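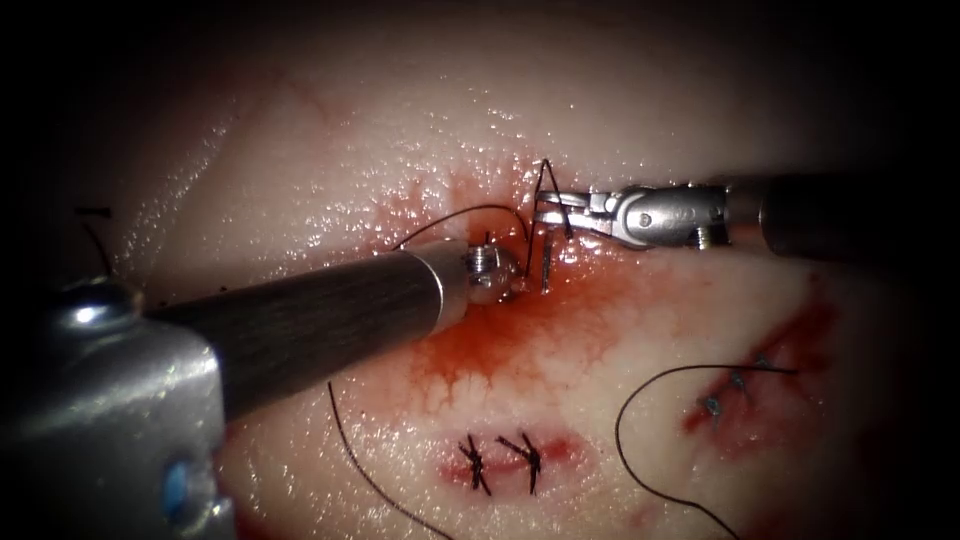
Two instrument arms placing a suture in a tissue pad. Two tied stitches close the short incision at lower center.

FOR IMMEDIATE RELEASE
April 2022

Fevulia Publishes Practice Code for Robotic Suturing Work on Tissue Pads

LESBRIDGE – Fevulia, a maker of training and test setups for surgical robotics, has published a code of practice for laboratories that carry out robotic suturing on tissue pads. The code is titled the Welora Bench Code. It sets out how a bench should be prepared, how arms should be checked before use, how thread and needles are to be handled, and what must be written down after each session.

The code applies to bench work only. It does not cover procedures on patients or live animals, and it does not replace any regulation, hospital policy or manufacturer's instruction that already applies. Where the code and a manufacturer's instruction differ, the manufacturer's instruction comes first.

The text is free to use. Laboratories may adopt it as written or add their own stricter rules. They may not remove a requirement and still state that they follow the code.

Why the code was written

Suturing is one of the most common tasks in robotic bench work. Laboratories use it to train operators, compare instruments and test software that moves an arm without a person at the controls. Until now, Fevulia's own customers have each kept their own rules. Some log every stitch. Others log only the final result. Results from one bench have been hard to set beside results from another, and near misses have often gone unrecorded.

The company began collecting working rules from its customers two years ago. The draft was then tried at the Briggs bench laboratory in Lesbridge, where 1000 practice stitches were placed and logged under it. Changes made during the trial include a shorter start-up check and a clearer rule on when to stop for a caught thread.

What the code requires

The Welora Bench Code has 39 requirements in 4 parts.

Part 1 deals with the bench. The tissue pad must be secured before either arm is powered. If colored fluid is used to stand in for bleeding, or if blood is used, the type and amount must be entered in the session log. Lighting must be set before the first stitch and left alone until the session ends, so that glare on a wet surface is the same from start to finish.

Part 2 deals with the arms and instruments. Each instrument must be inspected at the wrist and jaws before it is mounted. Jaws must open and close fully at low speed with nothing between them. When two arms share one work area, the distance at which they must slow down and the distance at which they must stop have to be set in advance and written on the bench card. An arm that is not in use may be parked over the pad only if its position is locked.

Part 3 deals with needles and thread. A needle must be accounted for at all times, whether it is in the tissue, in the jaws or in its holder. If an operator or a camera view loses sight of the needle, both arms stop until it is found. Thread may be passed from one instrument to the other only when both tips are in view. Knots are to be inspected before the tails are trimmed. Loose thread on the pad has to be noted in the log if it is left in place while further stitches are made.

Part 4 deals with supervision and records. A person trained on the stop control must be within reach of it whenever an arm is powered, including when the arms are running under software control. Any unplanned contact between arms is recorded, even if there is no damage. Stitches that fail or are abandoned are counted along with those that are completed. 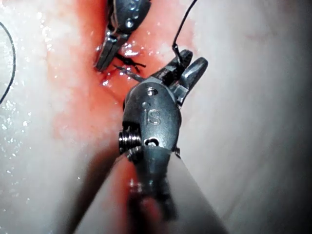
Close view from an instrument-mounted camera, with a tied knot between the two instruments and black thread running down to the open jaws in front.

Camera views

The code asks for at least 2 camera views during two-arm work. One should be fixed and show the whole work area. The other should be close enough to show the jaws, the thread and the most recent knot. A close view may be partly blocked by the instrument itself, and the code does not allow it to be used alone to confirm that a needle is clear.

Recordings from both views are to be kept with the session log. Laboratories that share recordings outside their own organization should state which parts of the work were done by an operator and which were done by software.

Adoption and checks

Laboratories can begin using the code immediately. Those that want to state publicly that they follow it must first complete a self-check form and keep it on file. The form is renewed every year. Fevulia will not charge for the form and will not issue certificates.

Existing customers will receive the bench card, the session log template and the self-check form with their next regular shipment. Other laboratories can request them from the company's Lesbridge office.

An online briefing for laboratory managers and operators will be held in May. It will go through the four parts of the code in order and leave time for questions on two-arm work. Registration details will be posted with the code.

Comments on the text can be sent to Fevulia at any time. The company plans to review the code once a year and will list every change in the front of the new edition. Earlier editions will stay available so that older session logs can be read against the rules in force at the time.

About Fevulia

Fevulia designs and supplies bench equipment, tissue pad holders and record-keeping tools for laboratories working in surgical robotics. The company is based in Lesbridge.

Contact
Press Office, Fevulia, Lesbridge

Images may be reproduced with this release. Please credit Fevulia.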